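The woman who teaches robots to pick things up would like you to stop calling it teaching

By the Rimis newsletter desk
11 March 2024

The lead operator at Rimis has a job title that runs to nine words and fits on no door. She prefers "the one on the handles." For most of the working day she stands at a bench in Junport, moves a pair of controllers through the air, and a robot arm does more or less what her hands do, slightly later and with considerably less grace.

"People ask if I'm teaching it," she says. "Teaching implies someone's listening. I'm doing the same job over and over in front of a thing with no opinion about it, and then a computer has a go at guessing what I meant."

She came to the work sideways, from a dental lab where she spent four years making crowns. The interview for Rimis consisted of being handed the controllers and asked to put a marker into a mug. She missed the mug 17 times. They hired her anyway, she says, on the grounds that she had not sworn until the twelfth.

The current program is called Nirnero, a name she did not choose and declines to explain. The target is 250 usable demonstrations of each task, and "usable" is the word that costs everybody their afternoons. A demonstration where the cup goes over is out. So is one where the cup stays up and the operator hesitates for too long over it.

"If I dither, it learns to dither," she says. "We had a whole batch where the arm would come down over a sponge, stop, and sort of consider its life. That was me. I'd been trying to remember whether I'd turned the oven off."

She is particular about the difference between the two ways of showing a robot its work. Moving the arm by hand, with the motors slack, is quick to learn and hard on the shoulders, and the operator's own arms keep wandering in front of whatever the cameras are supposed to be watching. Remote control keeps the person out of the way but takes away the sense of touch. The operator gets no warning that a grape is about to stop being a grape.

"By hand, you feel everything and see nothing useful afterward. On the handles it's the other way round. I had a favourite once. Now I dislike them equally."

The new starters all make the same mistake, in her telling, and it is politeness. They approach an object slowly and from a respectful distance, as though it might be startled. She has them practise on an old tea towel until they are bored enough to grab it properly. Boredom, she maintains, is the best condition for recording. Her own finest hour was in August, when she got through 37 clean towel folds in a row while thinking entirely about gutters.

What she watches most closely is the view from the wrist. The operators can look straight at the bench if they want to, but the learned program will have only its cameras to go on, and she thinks it's bad manners to use information the robot won't get. So she works from the screen, where the world is mostly fingers.
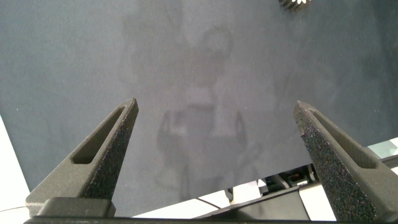
The wrist view over a blue-grey surface, with both gripper fingers in the foreground and a faint standing reflection between them.

Reflections are a sore point. A shiny patch or a pale shape on a surface means nothing to a person, who has been ignoring such things since infancy. A program has to be shown enough variety to ignore them too, and she is the one who has to supply the variety.

"I move the lamp. I change my shirt. There's a dreadful yellow one I keep here for the purpose. If it can find the spoon with that going on, it can find the spoon."

A second bench is due to go in at the Sandhu site, where the ceilings are higher and the parking is worse. She has been asked to write down how she does it, for the operators there, and has so far produced a page and a half. Most of it concerns chairs.

Does the robot ever do the job better than she does? She puts the controllers back on their hooks before answering.

"The towels, yes. It's neater than me on the towels. I've got it down to do the cutlery next, and I'm not worried about the cutlery."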